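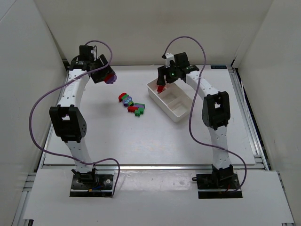 Home | News | Opinion | Methods | Archive | Contact

Report the Failures by Stage

06/08/2024
By the Editorial Office, Clavwood

The field of robot learning has settled into the habit of judging a method by one figure. A two-armed system is given a task, the task is attempted a fixed number of times, and the share of attempts that end well is printed in a table. Clavwood has published such tables for years, and this office has defended them. It is our view that they are no longer sufficient for work in which two arms must take joined pieces apart and sort them.

Our position follows from the Inau sorting study, which was completed in May. The study trained a single policy on 3,462 demonstrations given by human operators. The policy was then tested over 500 attempts. Each attempt began with a cluster of interlocking pieces in several colors. The arms were required to separate the pieces and to place them by color in a divided tray. An attempt was counted as a success only if every piece reached its proper compartment.

By that rule, 31 attempts succeeded. A reader who saw only this result would conclude that the method had failed, and several of our reviewers did so. The written logs support a different reading. In most attempts the arms separated at least one piece and carried it to the tray without dropping it. The greater part of the errors came at the moment of separation, when one arm had to hold the cluster steady while the other pulled. Where that moment passed well, the placing that followed was usually sound.
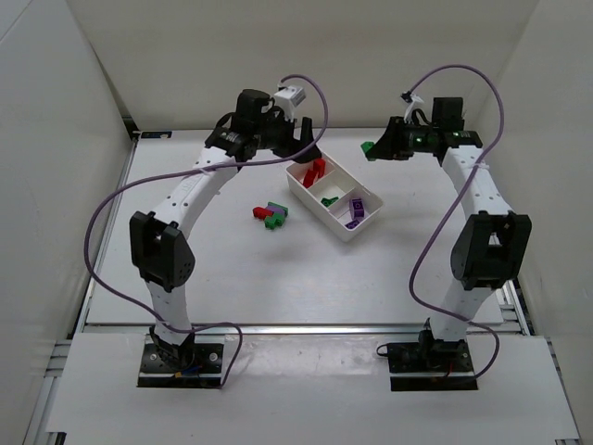 These are separate skills, and they call for separate remedies. A policy that cannot pull two pieces apart may need more demonstrations of exactly that motion, or a better sense of force at the fingertips. A policy that mistakes one compartment for another needs something else entirely. When both faults are folded into a single rate, the laboratory that reads the paper has no means of telling which one it should expect to meet.

The Kwofie protocol offers a workable answer. It divides an attempt into grasp, separation, transfer and placement, and asks the evaluator to record the first stage at which the attempt went wrong. It also asks that the starting arrangement be stated for each trial. This last requirement is often passed over. A flat row of pieces is easier to reach than a pile with one piece trapped underneath, and two laboratories may report on the same task while setting out quite different problems.

Objections have been raised, and they deserve a fair answer. The first is cost. Staged scoring requires a person to review each attempt with care, and the Inau evaluators spent 620 hours on theirs. We accept that a small group cannot match this. A smaller number of trials, scored by stage, would in our judgment be of more use to readers than a large number scored only at the end.

The second objection is that stages invite generous scoring. An author disappointed by the final rate may be tempted to lead with the best stage and leave the rest to an appendix. The risk is real. Our proposal is therefore that the final rate remain in the abstract, and that the full stage record appear beside it in the main results table - with no stage omitted.

A third objection holds that the stages are a human idea, and that a learned policy need not respect them. An arm may begin to pull before its grasp is settled, and correct itself on the way. We find this the most serious of the three. The protocol allows an attempt to be marked as recovered, but the definition of recovery is loose, and two evaluators can differ over the same recording. Further work on that definition is needed before any journal or funding body makes the protocol a condition of acceptance.

Clavwood will ask for stage records in all two-arm manipulation papers submitted to its methods series. Authors who cannot supply them may state why, and their work will still be reviewed. Comments on the wording of the recovery rule may be sent to this office through the contact page.

Related items
Inau Sorting Study: Summary of Results
The Kwofie Protocol, Second Draft
Homodent: Notes on Gripper Wear in Long Trials
How Many Demonstrations Are Enough?
Guidance for Authors: Reporting Starting Arrangements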